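Cokgate Coated Fabrics
Frequently asked questions

Who are you and what do you make?

Cokgate coats, laminates and finishes textile rolls for other manufacturers. We don't weave or knit. Customers send us greige or dyed fabric, or ask us to source it, and we apply the finish and ship it back on rolls. Most of our work goes into workwear, sport clothing, awnings and bag linings. The plant is at Batosberg, and our sample room and office are on the same site.

What finishes do you offer?

Durable water repellent, acrylic back coating, polyurethane coating, hot-melt lamination of two or three layers, flame-retardant treatment for cotton and cotton blends, and a soft-hand finish for knits. We stopped doing PVC coating when the old line was retired. If you need PVC we can give you the name of another coater.

What widths can you run?

The main line takes fabric up to 1.8 metres wide. The laminator is narrower at 1.6 metres. Please quote usable width, selvedge to selvedge, when you ask for a price. Fabric with tight or curled selvedges has to be slit first and we charge for that by the metre.

What is the minimum order?

For water repellent and soft-hand finishes, 26 rolls a year under a supply agreement, with no minimum on each delivery. Without an agreement the minimum is 500 metres per colour. Lamination is 800 metres per construction. We hold to these because the wash-down between chemistries takes the same time whether the run is long or short.

Can I get a sample first?

Yes. The sample room does A4 hand pieces at no charge for up to eight constructions. Trial lengths of 19 metres are run on the production line and are charged at the trial rate, which is on the price list. A trial length is enough to cut a few garments or one small awning panel. Theda Hollmann books trial runs and will tell you which week the chemistry you need is on the line.

How long does an order take?

Repeat orders leave in nine working days from the day your fabric reaches us. New constructions take longer, usually because the first lab report comes back with something to adjust. We don't start the clock until we have both the fabric and a signed specification sheet. The specification sheet is the yellow form, not the quote acceptance.

How should I send fabric in?

On cardboard tubes, wrapped in polythene, with the roll number written on the wrap and on a ticket inside the tube. Pallets must be strapped. Deliveries are taken from 7 am to 2 pm, and not on Wednesday, when the yard is used for outgoing freight. Drivers should use the Cillier Road gate. The front gate is too tight for anything longer than a small rigid truck.

Can you treat fabric that has already had a finish?

Sometimes. Softeners containing silicone are the usual trouble, as coatings don't bond well over them. Send a metre for a peel test before you commit a full lot. If your dyehouse can leave the softener out, ask them to.

What testing do you do?

Every batch is checked for coating weight, peel strength and spray rating in our own lab. Colour is read under two light sources and compared with the standard you gave us. Tests that need an outside laboratory, such as flame and UV, are arranged on request and billed at cost. Yen-ting Wan runs the lab and signs the batch sheets. Copies are kept for more than eight years, so old results can usually be found if you have the roll number.

Will a coating change the colour of my fabric?

A little, in most cases. Polyurethane deepens dark shades and can dull brights. Acrylic on the back of a light fabric may show through as a slight haze. We recommend approving colour on a coated trial, not on the uncoated cloth.

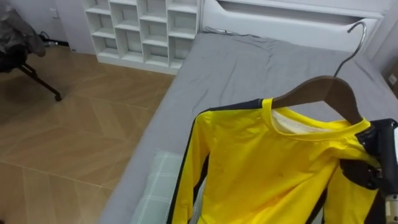 Stretch knits are quoted separately from wovens. They go through on the pin frame at low tension, and a knit that has been pulled on the way through will shrink back in the first wash and take the coating with it. For close-fitting sportswear, send us the stretch figures in both directions and a note of how the garment is cut. Tell us as well if panels in different colours will be joined, for instance a yellow long-sleeved top with a black stripe down the sleeve, so that both colours can be finished in the same batch and feel the same to the hand. Rib for collars can be run too, but as flat fabric only.

Do you finish made-up garments?

No. We work on rolls. A garment finisher with drum equipment is the right place for that.

What happens if a batch is faulty?

Tell us before you cut it. We'll collect an uncut roll, test it against the retained sample and either refinish it or credit the finishing charge. Once fabric has been cut we can only look at claims for faults that couldn't be seen on inspection — delamination in wear is the common one. Include the roll number, a one-metre piece and the batch sheet.

Who do I talk to?

Quotes and price lists: Yu-ting Yip
Trials and line bookings: Theda Hollmann
Lab and test reports: Yen-ting Wan
Freight and collections: Nosipho Nkuna

The office is open 8 am to 4.30 pm on weekdays. The plant closes for maintenance for a week in April, and orders due in that week are shipped the week before.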